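Re: [small-investors] Anyone still in the Skallis fund?

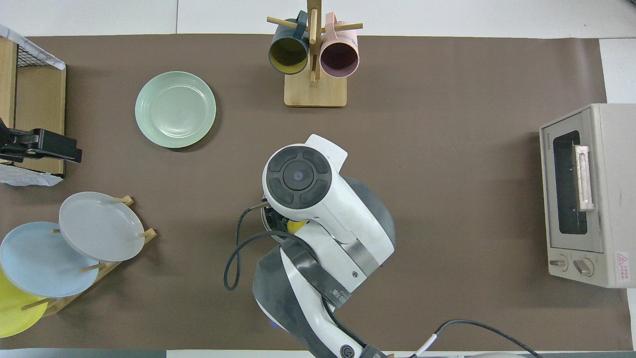 Mugs on the tree, plates in the rack

Hello all,

> I put a bit into Skallis when it opened and now they want to
> extend the term by another two years. Is that normal? The
> letter says we have until November to vote and I can't make
> head or tail of the fee bit. Has anyone else had it?

Yes, mine came too, and I read it twice over breakfast! Extensions are pretty common with these small private funds (I've been in five and only one wound up when it said it would). What matters more to me is what they're still holding. As far as I can see there are two companies left, Solto and the packaging business up at Prerham, and Solto is most of the value.

The fee bit is on page 19, in the small table. They carry on charging during the extension, but on what's still invested and not on what you first promised, so it ought to drop by roughly 32 per cent from what we pay now. I'd still like that in writing, so I've emailed Kalniņš (the administrators, they send the statements) and asked them to confirm it.

I'm leaning towards voting yes. If they have to sell Solto in a hurry I can't see us getting a decent price – but I was wrong about the last one, so please don't go by me! Do check whether your form needs a witness, mine did and I nearly missed it.

Has anybody had a valuation for Prerham since the spring? My statement just repeats the old figure.

Will post when Kalniņš get back to me.

Filed under: Private funds, Members' questions
3 replies · 0 shares
Contact the list owner | Back to top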